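2nd September

Brick sorting thread. I said I would write up how the table works now that it has been in use since June, so it's going here in pieces.

The table is at Odo, in the back room, against the wall with the radiator. It used to be a general craft table. Glue, glitter, everything. Now it is only for bricks.

The first thing we did was put up walls. Bricks slide farther than you expect on a smooth top, and we were picking them out from behind the radiator every evening. Three walls, open at the front. The plaid came from Plivotard, out of the remnants box, which is why it has nearly every pastel in it. 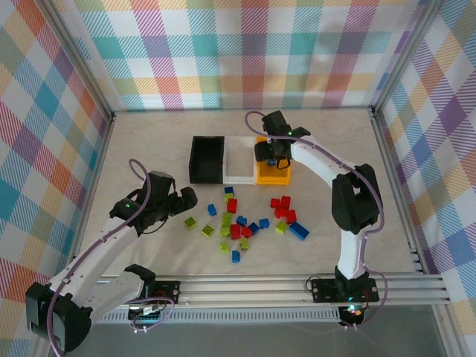
The brick table with its plaid walls, orange bin at the back.

People ask about the pattern. I wanted plain white. I was outvoted, and after a summer of it I don't notice it much. It does make it easy to see where the table stops.

The top is marble-look, pale beige. I looked at a darker one first and took it back to Jadell. Small dark pieces disappeared on it. On the pale one most colors show up fine, and gray is the only one I have to look twice for.

Cleaning: damp cloth, a drop of dish soap, dry with a towel. Do the corners with a dry paintbrush. Crumbs and lint collect where the walls meet the top and a cloth just pushes them along.

Do not use the scouring side of the sponge. There is a dull patch on my kitchen counter from doing that and I don't want another one.

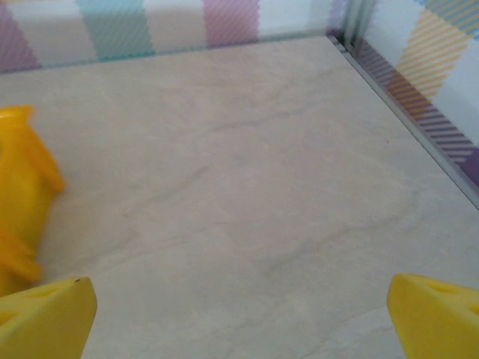

Do you wash the bricks before you sort them?
Only the secondhand ones. They go in lukewarm water with a little soap, then onto a towel overnight. Bricks that have been in the building all along get wiped when they look sticky.

The last secondhand lot was order 1319 from Henriques, listed as 300 mixed pieces. It came in one big bag with a fair amount of sand at the bottom. I would buy from them again but I'd open the bag outdoors.

Now the bins. They stand in a row toward the back of the table, black on the left, clear in the middle, yellow-orange on the right. Close together, so there isn't a gap for pieces to fall into.

Blue goes in the yellow-orange one. Green goes in the black one. The clear one is for whatever color we're doing that day, and if we aren't doing one it stays out anyway so the row doesn't shift.

I know blue in an orange bin sounds wrong. We tried matching the bin to the brick early on and it was hard to see what was already in there. A blue brick in an orange bin you can spot from the door.

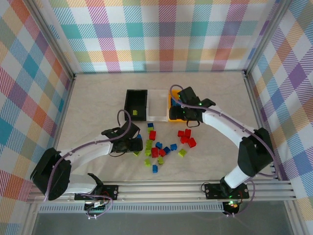

Green in black works for the same reason, especially the lime. Dark green is less good. If you have a lot of dark green I would give it the clear bin.

Don't start with all the bricks out. Tip a small amount in front of the bins, spread it with the flat of your hand, and clear it before you tip more. With a deep pile you end up moving the same pieces from one side to the other.

Pull out one color at a time. I used to pick up whatever was nearest and decide where it went. It's slower, and I made more mistakes, mostly light green in with the yellow.

Pieces that are stuck together get set aside at the front and dealt with at the end. If you stop to pull each pair apart you lose your place. A proper brick separator is worth having. I used a butter knife for years and chipped a lot of edges.

A small batch takes me 17 minutes if I'm not talking to anyone. With kids helping it takes as long as it takes.

Auður Østergaard asked me whether the bins should have labels. We had paper ones and they peeled. If I did it again I'd write on the outside of the bin with a paint pen. The kids know where things go by now.

When the bins are full enough they get emptied into the drawers by the door and go straight back on the table in the same order. That last part matters more than I thought it would. I swapped two of them once and spent the next afternoon fixing it.
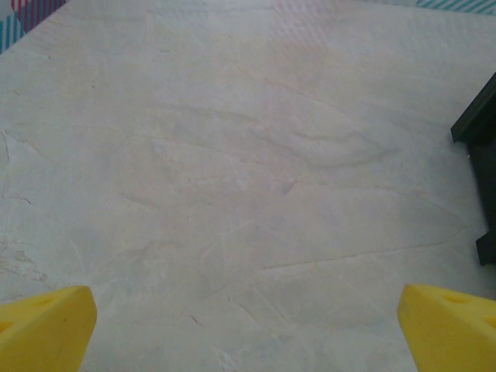

Jyoti Bhardwaj replied that she sorts by shape and leaves the colors mixed, and that finding a red brick in a drawer of two-by-fours is much easier than finding a two-by-four in a drawer of red.

She has a point for building. Our lot mostly ask for a color first ("I need more blue"), so color is how the drawers are set up. If yours are older and follow instructions, shape is probably the better way.

Wheels, windows and the little doors don't go through the table at all. They have a shoebox. I'll do the shoebox another day, it needs tidying before anyone looks at it.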